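Maten Home Storage sells baskets, bins and shelf boxes from a single shop and warehouse on Gagnon Street in Graldale. We also ship to homes and small businesses in the lower 48 states.

## How we started

Kendra Turcotte opened the shop 17 years ago in the front half of a former feed store. She had been a buyer for a furniture chain and wanted to carry fewer things and know more about each one. The first order was 200 baskets from one supplier, and it took until August to sell them. The back half of the building became the warehouse two years later.

In those days we also sold lamps and rugs. We dropped both when the warehouse filled up, and we haven't brought them back.

## Who works here

We have 23 employees. Most work in the warehouse, picking and packing orders, and the rest look after the shop floor, the phones and the books. New hires spend their first month in the warehouse whatever job they were hired for. Kendra still does the buying and places every order herself.

## What we carry

Our stock is mostly woven and natural-fiber storage, plus a line of plain metal shelving called Prultance that we have made for us. Shelf sizes have stayed the same from the start, so a shelf bought now will fit an older frame. Replacement brackets and feet are sold separately.

Handmade pieces vary a little in size and color. We list the smallest inside measurement – if you need an exact fit for a cabinet, call us and we will measure the one we plan to send.

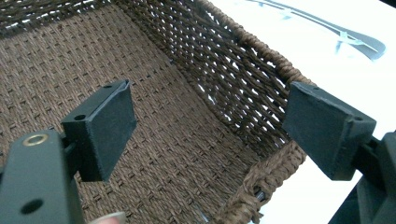 ## Visiting and returns

The shop opens at 10 a.m. and parking is behind the building, off the alley. Unused items can be returned to the counter or by mail with the packing slip. Shelving that has been assembled can be exchanged for parts only.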